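06/08/2019

OK, thread on the Velline, because three people have now asked me if they should buy one and I'm tired of typing the same reply.

Short version: it's a decent little RC sloop with a manual that promises things the kit can't do. Long version follows.

1/ The box says "sailing in a weekend." Whose weekend? Mine took 11 evenings, and I've built boats before. The hull comes molded, fine, but the deck didn't sit flush until I'd sanded the whole lip by hand.

2/ The rudder post tube is the first real problem. The instructions tell you to glue it before you fit the servo tray. Do that and you can't get the tray past it. Dry fit everything first, whatever step 2 says.

3/ Everybody on the Ciobanu forum swears by swapping the stock winch for the Clistex one. I did it. It's faster, sure. Is it 89 dollars faster? On a boat this size I can't see it. The stock winch pulls the sheets in, lets them out, and weighs less.

4/ And please stop telling beginners the stock winch "will burn out." I keep asking who this happened to. So far it's always a guy at another pond.
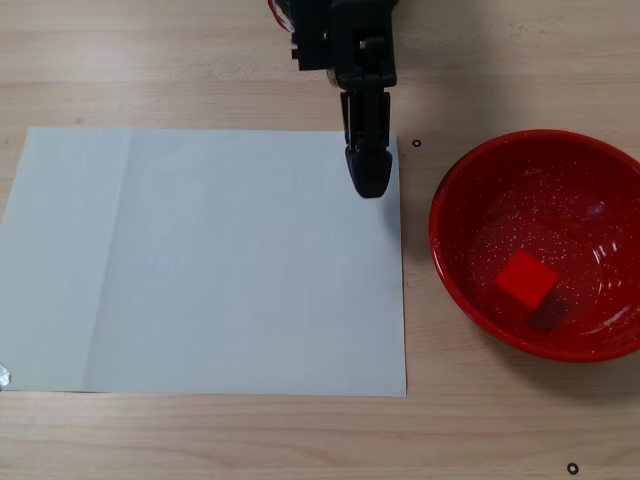
5/ Ballast. The kit gives you a bag of shot and says to pour it all in with resin. I held some back and she floated level. A clubmate poured in the full bag and his sits with her nose down. Maybe his bag was heavy, maybe mine was light. Either way, float her in the bathtub before you mix any resin.

6/ The sails. The ad calls them "race cut." They're flat panels with a hem. They work okay in a light breeze and flap like laundry in anything else. You can get some shape into them by easing the foot and playing with the backstay, but don't expect miracles.

7/ About that "handles 38 mph gusts" line on the product page. I'd love to know where they tested it. Mine rounds up and goes sideways long before that, and the rig has no smaller set of sails to change down to. She does come back upright every time, I'll give her that.

8/ Hatch tape. The kit hatch leaks. People will sell you special tape for this. I used plain clear packing tape, replaced every time out, and the inside has stayed dry so far -- ask me again in September.

9/ What I do like: she tacks cleanly, the keel comes off with one bolt so she fits in a small car, and the spare parts are cheap when they're in stock. Two big ifs there, I know. I waited on a boom fitting long enough to make my own out of brass.

10/ So, should you buy one? If you like fiddling, yes, used, from somebody who already fixed the deck. If you want to go sailing next week, no. Look at what the folks at Hitmont pond are running and ask to hold the transmitter for ten minutes.

11/ And before the replies start: yes, I've seen the video. Flat water, one boat, lots of music. Show me a start line with a chop running and then we'll talk.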